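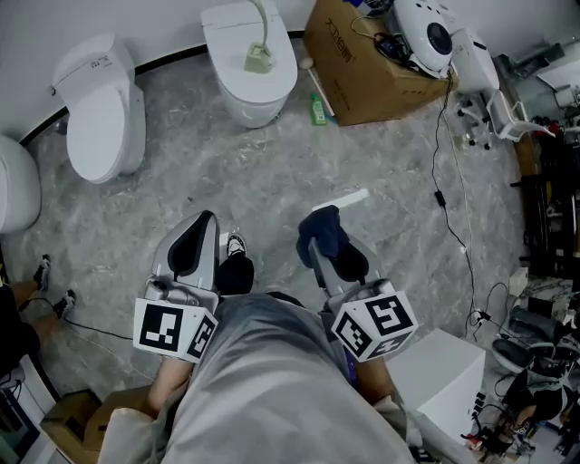

A crumpled dark navy cloth hanging from a gripper.

Folding a cotton shirt flat

1. Fasten the top button and lay the shirt face down on a clean surface.
2. Smooth the back from collar to hem.
3. Fold one side in by 7 cm and lay the sleeve straight down – the cuff should point at the hem. Repeat on the other side.
4. Bring the hem up to the collar in two equal folds.
5. Turn over and store under no more than 50 cm of stacked clothing.

Linen needs pressing before step 1.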